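Visit to the Wuvdale Seed Station

In December a party from the Kamel Growers' Association visited the Wuvdale seed station at the invitation of its director, Lajos Kun. The station maintains vegetable varieties once common on small farms in the Luvov valley and supplies seed to growers who agree to return part of each harvest. Its collection of peppers stands at 164 varieties, the largest of its holdings.

The program began at 9:30 a.m. in the lecture room, where Dalia El-Sayed, head of collections, explained how a variety is accepted. A donor must supply at least 300 seeds together with a written account of where the crop was grown and how it was used in the kitchen. Samples are then grown for two seasons before a name is entered in the register. Ms. El-Sayed noted that the same pepper is often received under several names, and that the thickness of the wall and the form of the shoulder are of more help in sorting them than color.
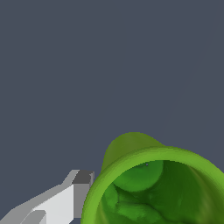 A hollow green form with a rounded rise in its wall, in a computer rendering.

The party next proceeded to the cold store, which is kept at 5 degrees Celsius. Seed is held in sealed foil packets, and each drawer carries a card showing the year of the last germination test. Magdy Radwan, who is responsible for testing, reported that any lot falling below the station's standard is sown again the following spring. Members asked about power failures. Mr. Radwan replied that a duplicate of every lot is stored in Luvov and that the two sets are compared each year.

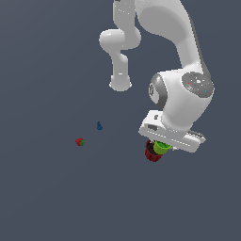
Lunch was served in the station canteen and included a stuffed pepper dish prepared from last summer's preserved crop. In the afternoon Othmane Bouazza led a discussion on the exchange agreement. Several members considered the present return date too early for farms at higher elevations, where fruit left for seed ripens late. Mr. Bouazza undertook to raise the matter with the director and to send a revised text to the Association.

Before departure the station presented the Association with packets of 36 varieties for trial. These will be divided among members at the next Wednesday meeting. Requests should be made in writing to Junpei Amano, who will also keep the list of plots and the dates of sowing. Members who grow peppers of their own are asked to state the distance between beds, as crossing was a frequent cause of rejected returns last year.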